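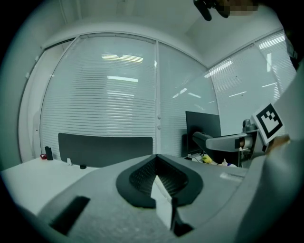 Gripper and arm in the room at Bornness, with the square marker on its white card.

About us

Drornlow is a shared workshop for people who want to build robots and would like some company while they do it. We have benches, a wall of drawers, two 3D printers that get on with each other most days, and a room next door with desks and screens for the fiddlier half of the job. You don't have to be an engineer! Plenty of our members had never held a soldering iron before their first evening.

It all began in Solène Delorme's spare bedroom, where she was trying to build an arm that could pick up a tea bag. Kenta Hoshino came round to lend her a power supply and stayed until two in the morning (the tea bag won). By August they had filled the bedroom and most of the landing, so they rented half a unit on the Bornness estate and put a card in the window of the bike shop opposite. The other half of the unit came up a year later and we took that too.

Our big shared build is called Kubo. It's a hand-held gripper, and the idea is lovely: you pick things up with it yourself, a camera watches how you do it, and an arm on the desk has a go at copying you. Printed markers tell the software where everything is. Anyone can join in at whatever level suits them – some of us draw parts, some write code, and a few are very happy just sanding. The body has been through 14 versions so far and the fingers through a good many more, and we've kept the early ones in a crate under the stairs because people love rummaging through them.

Members bring their own projects as well. At the moment there's a curtain opener, a chess player that is slow but very polite, and Plernisent, a watering robot for a greenhouse with a sloping floor, which has taught all of us a great deal about wheels.

We open on Wednesday evenings from seven and most of Saturday. Your first visit is free, and after that it's 10 pounds a session, with filament and screws included within reason. If you're working on something large, ask Kenta about shelf space before you bring it. Young people are very welcome with an adult.

Parking is at the back, past the tile warehouse. Ring the lower bell, as the upper one belongs to the upholsterer.

Page last updated 6/19/24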